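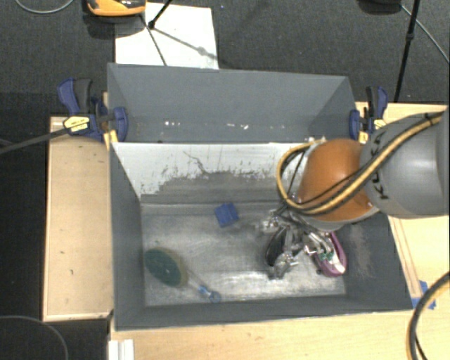 **Lerka Track Club — Distance Group** / Help board / Racing & Training

### Moving from the 800 to the 3000, how do I pace it?

**Benedetta Piras**

Been an 800 runner since high school. Coach wants me in the 3000 at the Drilorach meet in March, says we're short on entries and I've got the strength for it. Never raced anything over a mile. Did a practice one last Wednesday, on my own, no rabbit. Went out way too hard, felt great for 2 laps, then died. Last four laps were just survival. Slowest one was 37 seconds off my first lap, which is embarassing.

So — how do you hold back early when the pace feels like jogging? And do I need to change my mileage or is it too late for that? Outdoor track, normal 400 laps. I wear spikes for the 800 but my calves were wrecked after this one, so shoes too if anyone has thoughts.

**Brunello Pagano**

Very common with 800 people. You've got the speed, so everything feels easy until lap four.

Seven and a half laps. You start across the track from the finish, so the first half lap messes with your splits. Ask somebody to stand at the finish line and call your time every time you come by. Don't look at your watch on the curves.

What worked for me:

- first half lap, just get to the rail, no racing
- next three laps, same split each, should feel almost boring
- laps four and five are where you have to push just to stay even
- last two, race whoever is there

Mileage — you can add a little before March but not much. One longer easy run a week, and swap one of your fast 200 sessions for 1000s at goal pace with short rest. Start with four of those. If the last one is slower than the first your goal pace is wrong, go slower next time.

Also try to find someone in the heat sheet who runs a bit faster than you and sit behind them. I ran the Mäkelä open that way, didn't lead a step till the bell and it was my best by a lot.

**latent_kick**

just go out slow lol

for shoes, get distance spikes or flats, the sprint-y 800 ones have no heel and your calves will hate you. wear them for a couple workouts first tho

**Benedetta Piras**

Thanks both. Did three of the 1000s last night, fourth one fell apart, so ok, goal pace was wrong. Borrowing flats from a teammate for now. Will post splits after the meet if there not too ugly.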